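3.2. Le grignotage comme unité de mesure

La littérature sur la pause au bureau souffre d'un défaut tenace : elle demande aux gens ce qu'ils ont mangé. Les gens répondent « une pomme ». Sur les 249 salariés interrogés chez Follusora et Premik, la consommation déclarée de pommes dépasse très largement ce que les deux cantines ont commandé dans l'année, légumes compris.

Nous avons donc laissé de côté la déclaration au profit du ticket de distributeur, document sans amour-propre. Le corpus en compte 2421, tous émis entre l'ouverture des locaux et 19 h. Le pic se situe à 16 h 10, soit, dans les deux entreprises, peu après le début de la réunion de suivi. Nous nous gardons d'y voir une causalité ; les participants à la réunion, eux, ne s'en gardent pas.

Reste la question du format. L'emballage individuel (fig. 5) fixe la portion à la place du mangeur et lui offre une comptabilité commode : un sachet entamé est un sachet fini, deux sachets relèvent déjà de la décision. 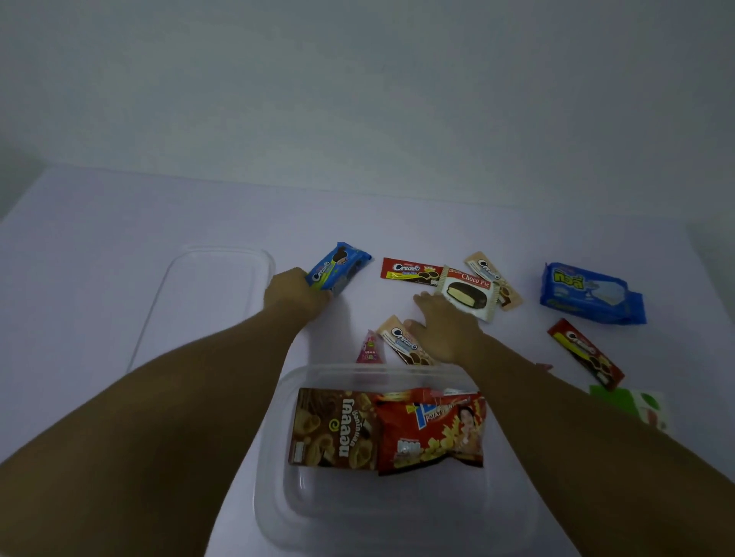
Fig. 5. Sachets individuels, dont plusieurs de marque Creamo, sur une table blanche. Crédit photo : Flasero.

Cette comptabilité résiste mal au mois de décembre. Les achats doubles, rares le reste de l'année, deviennent alors la norme sur les deux sites, et sept répondants ont précisé en marge du questionnaire que le second sachet était « pour un collègue ». Aucun collègue n'a confirmé. Le codage de ces réponses suit la grille Oprea, catégorie « don présumé », dont nous discutons les limites en section 4.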